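The man who reads tissue for a living

I met Mutua Lyimo at a coffee cart outside the hospital, because he told me on the phone that the department's own coffee was a punishment. He was already on his second cup. He is a pathologist, he works mostly on kidneys, and for the past few years he has been trying to get people excited about transplant biopsies (good luck, I thought, and then I spent two hours with him and went home excited).

"Everybody knows about the surgery," he said. "There's the ice box and the helicopter and the family in the waiting room. Then the patient goes home and the movie's over. My part is the sequel that went straight to video."

His part starts when a transplanted kidney begins to struggle. The blood tests drift, the clinic gets worried, and somebody takes a needle biopsy, a sliver of tissue thinner than a pencil lead. It gets fixed, sliced, stained and put on glass, and then Lyimo looks at it and has to say whether the body is rejecting the organ or whether something else is going on. It could be an infection. It could be the medicine itself, which can be hard on kidneys. The treatments pull in opposite directions, so getting it wrong matters a lot.

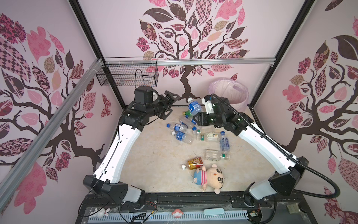
I asked him how often two pathologists looking at the same slide would disagree, and he laughed so hard he had to put the cup down.

"On the easy ones, hardly ever. On the borderline ones? Put two of us in a room and bring snacks." Borderline is a real category, by the way, and I'd assumed he was being casual. It covers tissue with some inflammation in it, enough to bother you, though not enough to call rejection.

That gray area is what his project is about. It's called Carovar, and it pulls together 255 biopsies from patients whose first report came back borderline. His team went back to the stored tissue and ran a panel that looks at which genes are switched on, then compared that with what happened to each kidney later. The idea is that cells gearing up for a fight give themselves away in their gene activity before the damage gets obvious under a microscope.

"I'm a microscope person," he said. "I love my microscope. I was the grump in the meeting saying we didn't need this." What changed his mind was a case from his training years that he still thinks about. The slide looked mild, the report said mild, and the kidney was gone by the following summer. He doesn't know that the gene panel would have caught it. He'd just like to have had one more thing to look at.
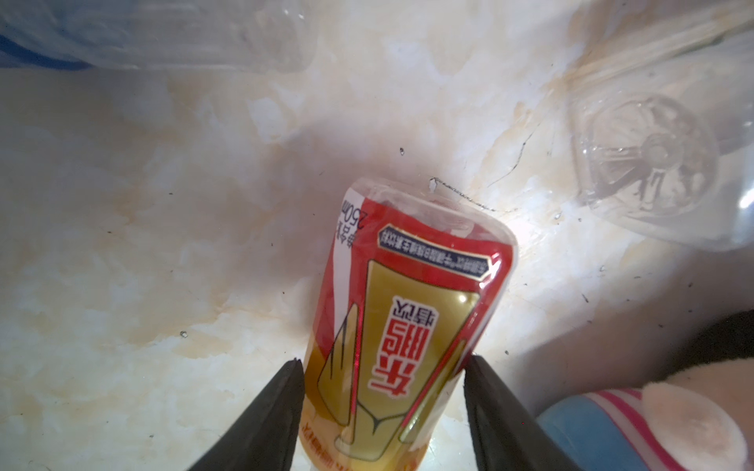

The data side is handled by Fulgencio Cisneros, who joined us halfway through with a laptop under his arm and a bagel in his mouth. He built the software, Asero, that takes the gene readings and turns them into a score. I told him I was scared of scores, and he said good, he was too.

"People see a number and they stop thinking," he said. "So I spent a month arguing that we shouldn't show a number at all. We show a range. If the range is wide, the screen says so in big plain letters."

The two of them bicker about this like brothers. Lyimo would rather see the score only after he's written down his own reading, and Cisneros set it up to work exactly that way after what he described as a very long July. You type your opinion, you lock it, and then the result opens. Both go in the report. Where they clash, a second pathologist gets the case.

I liked that. I've sat through enough talks about software replacing doctors that I came in with my arms crossed, and what they showed me was more like a colleague you're not allowed to peek at.
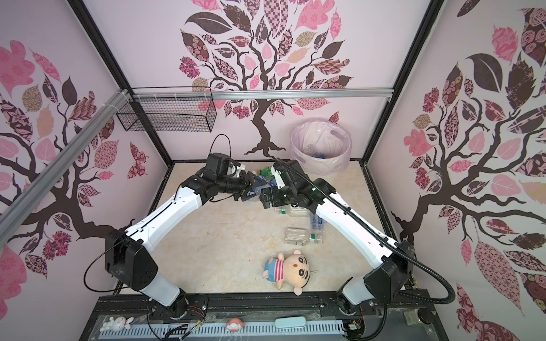
So does it work? They're careful here, and I had to ask three different ways. The early results look promising enough that they want to try it with live patients, where the answer could change what a doctor does next. Looking backward at stored tissue is one thing. You know how the story ended, and it's easy to fool yourself.

"I could build you a model that predicts last year perfectly," Cisneros said. "I could do it by lunch."

The next stage is planned with 80 patients, and the hold-up right now is speed. The lab takes several days to turn the gene readings around, and a patient with a struggling kidney doesn't want to wait several days. Neither does the clinic. Lyimo would like it down to overnight, and he got quite worked up describing the courier schedule, which I'll spare you, though it did involve a van that leaves ten minutes before the samples are ready. Every day!

We also talked about what patients make of all this. Lyimo rarely meets the people whose tissue he reads, so last year he started going along to an evening support group to explain what a biopsy report says and why it sometimes hedges. He figured they'd ask about the science. Mostly they wanted to know why the word "borderline" had turned up in their online records at night, with no phone call and no explanation.
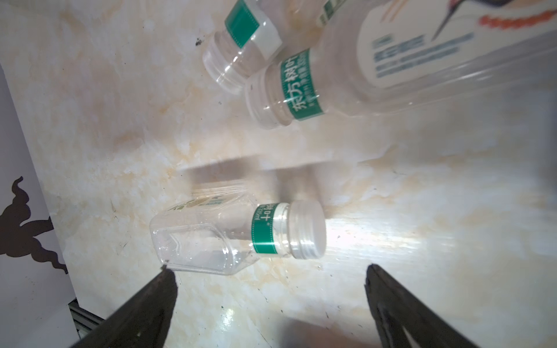
Muli remembered reading that word over and over and deciding it had to mean the kidney was failing, and said a single extra line in the report, something like "your team will discuss this with you," would have saved a whole weekend of crying.

Lyimo took that one home with him. He rewrote his template the same week, and there's now a short plain-language note at the bottom of every borderline report he signs. He showed me a blank one. It's four sentences long and you don't need a dictionary for any of them.

"I'd been writing to the surgeon for my entire career," he said. "It hadn't crossed my mind that the owner of the kidney was reading along."

By then Cisneros had finished the bagel and was fixing something on the laptop, and the coffee cart was packing up around us. I asked Lyimo if he'd miss the bickering once the study was done. He said there was a heart version already in the works, and the two of them hadn't agreed on one thing about it yet.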